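Sostulstead shared workshop — check before power on, two-arm build

1. Emergency stop pressed and released one time. OK.
2. Screws of both finger pairs tightened by hand. OK, one was a little loose.
3. Cables free from the elbow joints. OK — cable 16 has new tape.
4. Fingers open before the arms go over the seat. OK.

Red clothing at the left, fingers open:
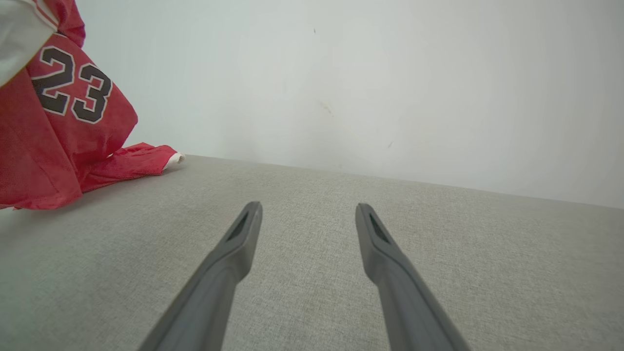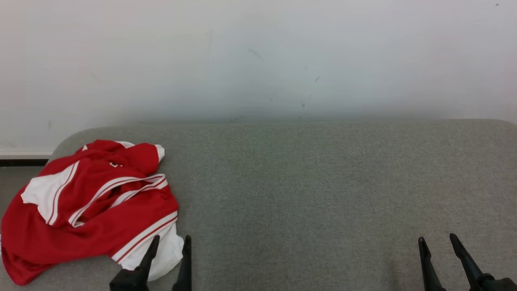
5. Speed limit set to low for first run. Not done, please repeat on Wednesday.

Comments (2)

bradilness_fan: For point 2 I use a small torque key. By hand is never the same two times.

loltport127: Can you add the battery voltage to the list? Mine was too low and the arm fell down.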